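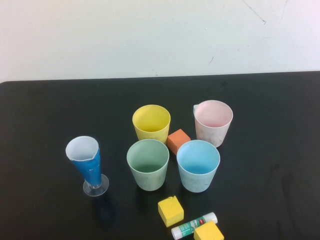

*Plastic cups on a black table.*

**Paralegal / intake associate, employment law. Wakthorpe office. Full time.**

Posted May 30, 2022. Open until filled but we want someone in the chair fast.

We're a small firm, employees' side only. Pregnancy and disability accommodation, family leave, retaliation, unpaid wages. Two attorneys, Rima Khasawneh and Elie Bataineh, plus Nour Chidiac who runs the office and will be training you. Our last paralegal left for law school in April and the intake line has been a mess ever since. Intake is most of the job. Please read that twice before you apply.

**What you'd be doing**

- Answering the intake line and calling people back the same day. Last year we had 1,955 calls and web forms come in. We opened 426 files.
- Taking the first statement. Dates, names, who said what, what's in writing. People are upset, often they were let go that morning. You need to let them talk and still get the dates.
- Running conflict checks before anything else goes in the system
- Calendaring. Agency filing deadlines, answer dates, discovery cutoffs. Elie checks every one behind you for the first few months, it's not personal.
- Requesting personnel files and medical notes, chasing them, chasing them again
- Drafting position statement rebuttals, simple discovery requests, cover letters
- Bates stamping, exhibit binders, trial boxes when we get that far
- Going to mediations with Rima, maybe twice a month. Mostly local.

Right now there are two cases that will eat a lot of your time. One is a group of warehouse workers who were moved off light duty and onto unpaid leave, and the document production alone is big. The other is a wage case, drivers, a lot of time sheets. Both have court dates coming. You won't be easing in.

**What we need**

- 2 years in a law office, any kind. Employment is nice, family or workers' comp is just as good for this.
- Types fast, writes clean. Short emails.
- Can keep their mouth shut. Everything here is confidential, including who called.
- Second language a real plus. Spanish, Portuguese or Arabic most useful to us. Gilmar Bittencourt does our Portuguese interpreting on contract but he can't be on every call.
- Comfortable with PDFs, spreadsheets, e-filing. We'll teach you the case software, its old.
- Notary commission, or willing to get one. We pay.

No degree required. No certificate required either. If you've been on leave, been out raising kids, been fired from somewhere, apply anyway, we of all people aren't going to hold it against you.

**Pay and the rest**

Hourly, overtime paid properly (obviously). Rate depends on what you've done before and Nour will tell you the range on the first phone call, just ask. Health plan after one month, firm pays most of the premium. Paid leave, including parental leave from day one. Some $400 a year toward classes or seminars, more if it's something Rima wants you to take. Bus stops right outside, parking behind the building is first come.

Hours 8:30 to 5. The week before a trial is longer and you'll be told ahead of time. One day a week from home after the training period if the phones are covered.

**To apply**

Send a resume and a short note to Nour Chidiac at the Wakthorpe office, by email or drop it at the front desk. In the note, tell us about a hard phone call you handled and how it ended. Half a page is plenty. No cover letter templates please.

Two references, at least one who supervised you. We don't call your current employer without asking first.

First interview is by phone with Nour, fifteen minutes or so. Second is in person with Rima and Elie, and includes a short writing excercise, paid. Wissam Hattar, who does our books, will run the background check and the paperwork if we make an offer.

Need an accommodation for any part of this, interview included? Say so in your note or tell Nour on the phone. Doesn't go to the attorneys unless you want it to.

Reposting is fine, send it around.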